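**Ticket:** Granström home infusion line, Lultov pump, repeated upstream occlusion alarm
**Status:** Closed, monitoring
**Priority:** 2

**Reported**

Home patient on a continuous antibiotic infusion after discharge for pneumonia. Pump set to 124 mL/h. Upstream occlusion alarm came up 3 times overnight, the first shortly after the evening bag change. Caregiver silenced and restarted each time. No swelling or pain at the IV site. Patient awake, no fever reported.

**Checks by phone**

- Roller clamp: fully open.
- Spike: seated to the hub.
- Tubing: no kink between bag and pump door.
- Battery: 88 percent, charging.
- Firmware: current.
- Downstream pressure log: flat, no spikes.

The alarm came back within minutes of restart, with the patient sitting still. That points to the supply side.

**Log review**

Event log pulled through the Firier portal. All alarms were upstream. Flow dropped off slowly before each one, consistent with a partial restriction. The set in use was a Grument filtered set, hung for over 2 days. The replacement interval on the care plan is shorter than that.

**Action**

1. Infusion paused, line clamped.
2. Old set removed and bagged for return.
3. New set primed, filter held inverted until full.
4. Pump door closed, self-test passed.
5. Restarted at the ordered rate.

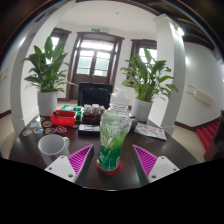 Set changes at home need a clear, dry surface, and the caregiver was walked through preparing one before opening the new package. Drinks and other household items go elsewhere first. A capped bottle of green liquid on a red coaster, standing on a wooden table, is the kind of item to move — coaster included — before the table is wiped down. Supplies stay sealed until the surface has dried.

**Result**

No alarm in the first hour after restart. Second call at 4 p.m.: still running, volume infused matches the expected value.

**Open items**

- Set change reminder was off in the portal. Turned on.
- Returned set to be inspected for filter blockage.
- Reopen this ticket if the upstream alarm repeats on the new set. Swap the pump in that case.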